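Home | Projects | Student Work | Archive

Refitting the Storage Room: Project Report

Our group was asked to plan a better layout for the storage room on the ground floor of the Vollport building. Two courses share the room, and the furniture in it had been added a piece at a time over the years. The floor is bare concrete.

In March we measured the room and every piece of furniture. The clear wall on the long side came to 2262 mm. The low wooden cabinet had to stay, as it holds the Multum sample sets and there is no other place for them. We drew three layouts and taped each one out on the floor at full size.

Layout A put the cabinet against the short wall. The doors could open, but the path to the exit shrank to 905 mm. Layout B used the long wall and left a path of 1745 mm. Layout C needed a second cabinet from Gralero, and we dropped it for cost.

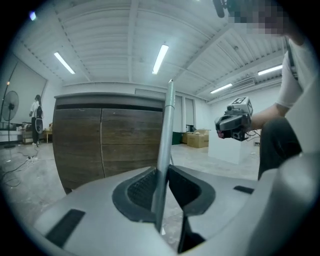 We chose Layout B. The main drawback is that the cabinet stands farther from the sink, so wet samples have to be carried across the room. We suggest a tray on top for this. The wood is weathered and should be sanded and oiled before the next school year. We did not have time to test the layout with a full class.

Contact | Copyright Vollport Student Projects | Back to top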